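Open day at Finov

Since January I was waiting for a chance to see the people of Finov at work, and last week I finally took the train to Meireles. The ticket cost me 17 euros, with one change in Tarano, where I almost got lost.

I expected a big hall with yellow fences. Their place is more like a home office, and the robot works on a normal desk with normal things. The exercise they showed us is called Premora. The gripper must deal with a shoe, and for me this is much harder than a metal cube, as a shoe is soft in one place and stiff in another. They told us they have recorded 2810 tries until now, and that 2196 of them were good. I wrote both numbers on my hand.
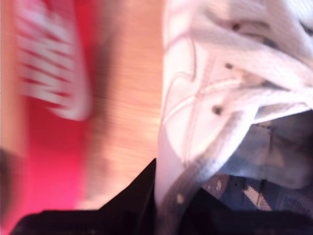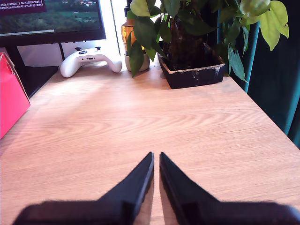 I asked why the fingers are so simple. The answer was that they tried softer ones during the winter, but these wore out after 200 tries, so they went back to hard ones. I liked that they spoke openly about such problems. A lady next to me wanted to know if it could tie the laces, and they said no, not this year.

There was also coffee and a very dry cake. I stayed until they switched off the lights, and on the way back I made drawings for my own small arm, which still cannot pick up a sock. If I get it to work, I will write about it here.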